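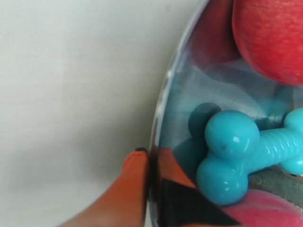

Cumum Forums > Around the House > Storage and Tidying

One bowl for everything on the table: clear plastic or steel?

Started by hsinyi_k
17 replies

hsinyi_k
Posts: 61
I want one bowl that lives on the big table and takes whatever gets left there. At our place that means fruit, the dog's bone, bits from the games cupboard and wooden blocks when my nephew has been round. I have a clear plastic bowl and a stainless steel one, both about the right size, and I don't want to keep both out. Which would you keep?

The plastic one is light and you can see what's in it from the side. The steel one is shallower and looks more like something you meant to put there.

Hsin-yi

Benjie D
Steel. Clear plastic looks fine for a month and then it goes cloudy and scratched. I had a salad bowl from Rollesel that I used for keys and screws and by January you couldn't see through it anyway. Steel scratches too but it doesn't matter as much.

genalyn.c
Plastic for me. If I can't see a thing I assume it's lost and buy another. That's how we came to have four tape measures.

I'd ask a different question though. Why is the dog's toy in with the fruit?

hsinyi_k
Posts: 61
It's the rubber bone, the turquoise one. It gets washed. It ends up on the table when I pick it up off the floor so I don't tread on it, and the bowl is the nearest place to put it down.

genalyn.c
Washed how often, though. I wouldn't eat an apple that had been sat against it.

Cherry Mae P
I rinse apples before I eat them whatever they've been next to, so I can't get worked up about this. They've been handled by who knows how many people before you get them home.

On the bowl: think about noise. If you're a household that drops things in from a height (we are) then steel is loud. I put a folded tea towel in the bottom of ours, which works but spoils the look. Plastic is quieter.

Wemodance
Agree on the noise. Ours is in the hall and I hear every set of keys come home.

Has anyone suggested two bowls? One for food, one for everything else. You've already got two bowls.

hsinyi_k
Posts: 61
I know I have two bowls. The point was to get down to one. The table is where we eat and also where I work, and I'm trying to keep the surface clear apart from the one thing.

Honeylyn
I have been down this road. We had a bowl like that for years and my view is that the bowl is the problem -- once there's a place for things with no place, nothing ever gets put away. I got rid of ours and the first fortnight was horrible, with stuff all over the worktop, and after that people started taking things back to where they belonged. A dice goes in the games box. A bone goes in the dog's basket. It takes ten seconds.

Benjie D
Ten seconds if you live on your own. With children it's ten seconds times everything, all day. I'd rather empty a bowl once a week.

Honeylyn
I have three children. It's a habit like any other.

Benjie D
Fair enough. It hasn't worked on mine.

Cherry Mae P
I'm with Benjie. The bowl isn't there to store things for good, it's there so the table gets cleared before tea. We tip ours out at the end of the week and each person takes their own bits. Anything left over goes in a shoebox, and when I last went through the shoebox there were 26 hair bobbles in it and a door key none of us could place.

What matters more than the material is the size. Go small. If you buy a big one it fills up and then you have a big bowl of rubbish.

Wemodance
Size and height. With a deep bowl the small things go to the bottom and stay there. If yours is shallow then I'd say that settles it. Can we see the steel one with the usual stuff in it?

hsinyi_k
Posts: 61
Filled it with more or less what it would have in it on a normal evening. It holds less than I'd thought.
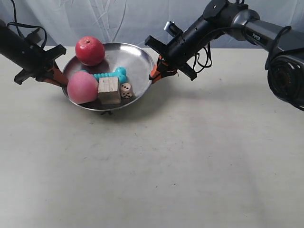

Page 2 of 2

genalyn.c
Right, so you can see everything from the front, even the dice. I take back what I said about needing clear plastic. With a bowl that shallow it makes no odds.

The apple is up on the rim though. One knock of the table and it's on the floor.

Cherry Mae P
That looks good! I'd have it on my table. I like that it stands up a bit on that little foot, it makes it look like a proper fruit bowl even with a block in it.

Is that a peach next to the block? If it's a real one I'd keep it out. Soft fruit bruises against anything hard and that cube has corners.

Benjie D
Still steel from me. Only thing I'd say is that it shows marks. You can see a few darker smudges on the inside, unless that's just the things in it reflecting. If fingerprints bother you then you'll be wiping it a lot. Warm water, drop of washing-up liquid, dry it straight away with a cloth. Don't use anything scratchy.

Wemodance
The block takes up more room than it deserves. Is it the only one or are there more? If it's a whole set then they want a bag of their own. A drawstring bag on the back of a chair does the job.

hsinyi_k
Posts: 61
There's a whole set and they do have a bag. One always gets left behind. It's bare wood as well so I try not to leave it with anything that might go off and leak.

Honeylyn
Not to go on about it, but look at what's in there. Fruit, a dog toy, a block and a dice. Every one of those has a home already by the sound of it. You'd have an empty bowl if you spent a minute on it, and then you could have a bowl of fruit.

My other worry is the dice. If the dog knows the bone is in that bowl, and the bowl is low, then the dog goes for the bone and gets the dice as well. Ours swallowed a counter from a board game and the vet's bill came to 128 pounds, and that was only for the look and the scan. It came out by itself in the end.

genalyn.c
Honeylyn is right about that one. I'd forgotten about it arguing over the apple. Dog toy and small hard things shouldn't share a bowl, whichever bowl it is.

Benjie D
Depends on the dog. Mine couldn't reach a table if you paid him.

Honeylyn
Chairs.

Benjie D
All right, yes, chairs.

Cherry Mae P
Could the bone go on a hook by the back door? You'd need a bit of string round the middle, it's got ridges so the string shouldn't slide. Then it's off the floor and off the table. We do that with the rope toy.

Or a jar with a lid for dice and the like. Ours is an old coffee jar and it sits behind the bowl, so it's just as quick. My mother calls the whole arrangement the Padilla filing system and she doesn't mean it kindly.

hsinyi_k
Posts: 61
OK. I hadn't thought about the dog and the dice and I don't much like it now I have. So:

Steel bowl stays on the table, for fruit and whatever else is big enough to be safe.
Dice and counters go in a jar with a lid.
Bone goes back in the basket. I'll try the hook if that doesn't last.
Plastic bowl goes in the cupboard for salad.

I'm keeping the bowl itself, sorry Honeylyn. I can manage one minute of tidying at night but I can't manage it every time somebody puts something down.

Honeylyn
No need to be sorry, it's your table. Put the fruit in first so there's less room for the rest.

Wemodance
If you do change your mind about having two out, they sell felt rounds for the bottom of bowls now. Cut one down to size and the noise mostly goes. I got mine off the haberdashery stall, cheaper than the kitchen shops.

hsinyi_k
Posts: 61
Could use one in the steel one anyway. The apple makes a proper clang. What thickness did you get?

Wemodance
3mm. I'd go thicker if I was doing it again. It shifts about a bit until you put something heavy on it.

genalyn.c
You can put felt in the washing machine on a cool wash, but lay it flat afterwards. Mine came off the radiator shaped like a crisp.

Subscribe to this thread | Printable version | Back to Storage and Tidying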